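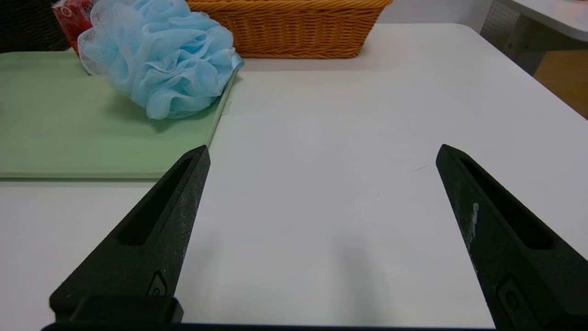

Irén Somogyi, Lecturer in Household Studies

11 shares | 0 comments

3.2 How long washing items are kept

The Rarnthorpe survey asked adults when they last replaced each item they wash with. We received 2,716 usable forms. Most people could name a month for a toothbrush. Far fewer could do so for a washcloth, and many wrote "when it wears out" in the margin.
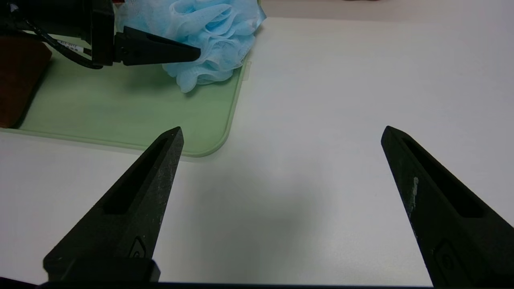
Replacement habits differed by item more than by age or income. Washcloths were kept longest, often for years, and were usually moved to cleaning work afterward. Mesh bath poufs, such as the light blue one in Figure 2, were mostly thrown away. People told us they went by shape - a pouf was replaced when it came undone - and few gave a date.

In the follow-up interviews, 69 people were asked where they dry these items. 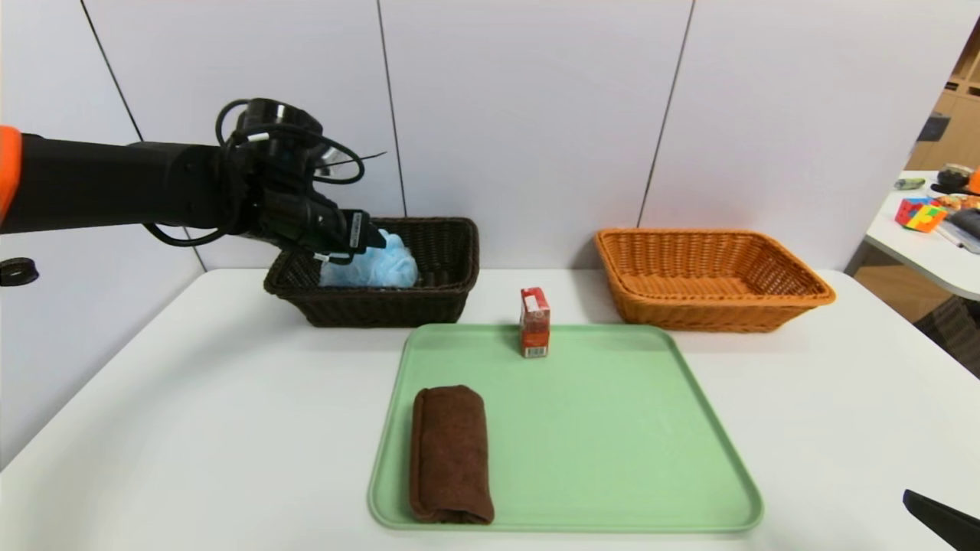
Of these, 60 used a hook or rail inside the shower. The others used a windowsill or the edge of the sink. Cheng's earlier interviews in Vanine found more use of outdoor lines, but those were done in summer and ours in November.
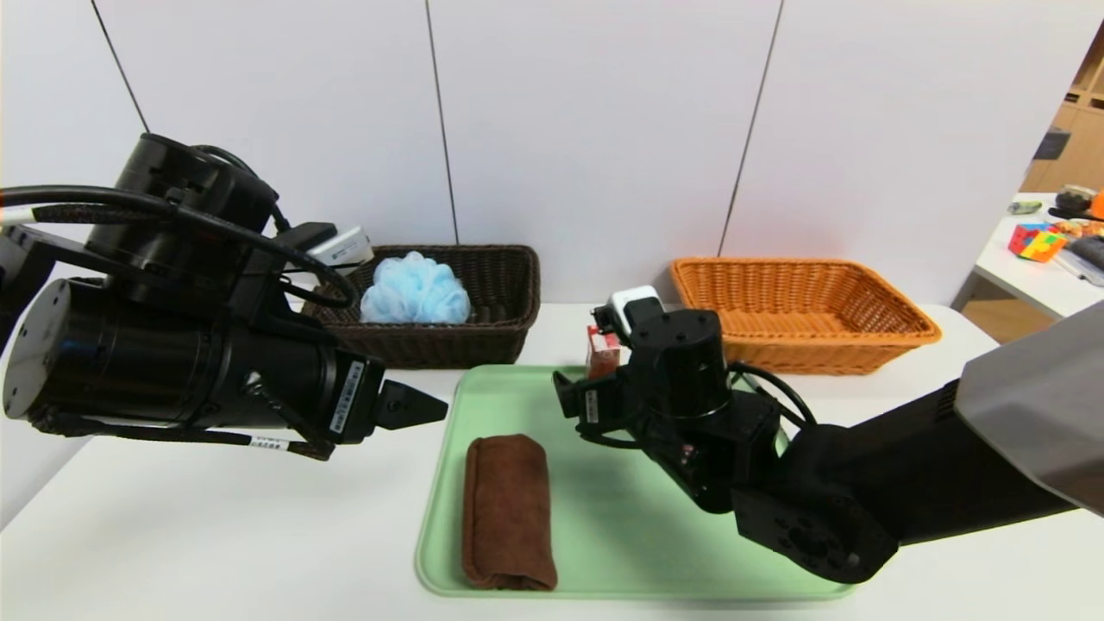
Drying place had no clear link to how long an item was kept. We return to this in Section 4, where the answers are split by household size.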